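6 September 2026 - Nedus bench, handling practice

Reviewed the working rules for hand-held grippers before the Morent sheet is reissued. The current version dates from March and does not cover two operators at one table. Proposed wording: each operator states the object to be taken before closing the fingers, and the second gripper stays clear until the first is withdrawn.
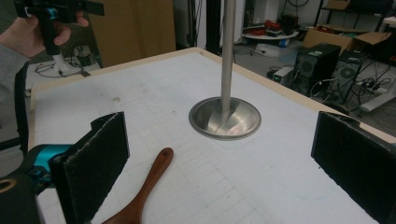
Wooden utensil between the gripper fingers, round metal base behind; second gripper held at left.

Finger pads are to be inspected every 50 runs and any fraying of the edges entered in the log. Cables on the floor remain outside the walking line - this is already rule 7, but it should be moved to the first page. Draft to Trujillo for comment. Table surface marks still to be agreed.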